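Zweiarmzelle nach der Wartung: was gemacht wurde, was offen ist. Kurzer Thread.
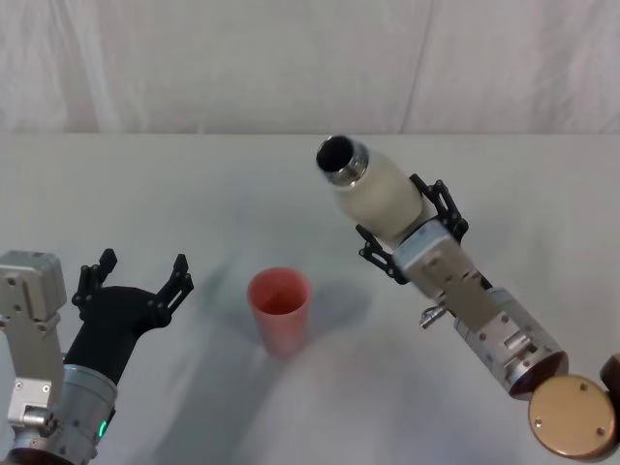
Elorport, 27. Februar 2025

1/ Einschenkposition mit Flasche und rosa Becher. Rechter Greifer hält die Flasche, linker steht offen neben dem Becher. An der Stellung prüfe ich nach jedem Eingriff zuerst, ob die beiden Arme noch zueinander passen.

2/ Anlass war der Zähler. 3.805 Zyklen seit September, davon die meisten mit Flasche. Im Wartungsplan steht bei uns alle 400 Zyklen Sichtprüfung der Greifer, die große Runde machen wir nach Bedarf. Bedarf war jetzt.

3/ Symptom: Die Flasche drehte sich beim Kippen in den Fingern mit. Wenig, aber immer in dieselbe Richtung. Zuerst dachte ich an zu wenig Greifkraft und habe den Wert hochgesetzt. Hat nichts geändert, also wieder zurück auf den alten.

4/ Es waren die Gelenkschrauben am rechten Greifer. Zwei hatten Spiel. Von außen sieht man das nicht, man muss die Finger von Hand gegeneinander bewegen, Arm stromlos. Alle Schrauben raus, gereinigt, mittelfeste Sicherung drauf, über Kreuz angezogen.

5/ Links das Gleiche gemacht, obwohl dort noch alles fest war. Wenn der Werkzeugwagen schon dasteht, ist das eine halbe Stunde Mehrarbeit.

6/ Danach neu referenziert. Reihenfolge bei uns: erst links, dann rechts, jeweils Greifer ganz auf, Nullpunkt setzen, ganz zu, Endwert notieren. Nicht beide Arme gleichzeitig freigeben, sonst fährt der zweite mit dem alten Nullpunkt los. Ist mir im September einmal passiert, hat einen Becher gekostet.

7/ Den Bezug auf dem Tisch auch kontrollieren. Falten stören den Arm nicht, aber ein leichter Becher steht auf einer Falte schief, und dann stimmt die Höhe vom Rand nicht mehr. Glatt ziehen, an den Kanten neu klemmen, Becherposition nachmessen.

8/ Testlauf: 100 Durchgänge leer, ohne Flüssigkeit und ohne Verschluss auf der Flasche. Anfahren, greifen, kippen, zurück, abstellen. Vorher mit Filzstift einen Strich auf den Flaschenboden, damit man eine Verdrehung gleich sieht. Strich blieb, wo er war.

9/ Dann 30 Durchgänge mit Wasser, langsames Profil. Zwei Mal lief ein Tropfen außen an der Flasche runter – das liegt am Kippwinkel beim Zurückfahren und hat mit dem Greifer nichts zu tun. Steht auf der Liste.

10/ Teile: Schraubensatz von Trastine, Sicherungslack von Ingvarsson. Ersatzfinger habe ich bei Plevholm bestellt, Lieferzeit rund drei Wochen. Die alten halten noch, ich will nur einen Satz im Schrank haben.

11/ Sobia Virk hat die neuen Endwerte ins Zellenbuch übertragen und die alten durchgestrichen stehen lassen. Bitte so beibehalten. Beim nächsten Mal kann man dann vergleichen, wie weit es gewandert ist.

12/ Offen: Rückfahrwinkel, Kabelführung am rechten Arm (scheuert beim tiefen Anfahren leicht), Beschriftung Not-Halt hinten. Die Kabel kommen zuerst dran.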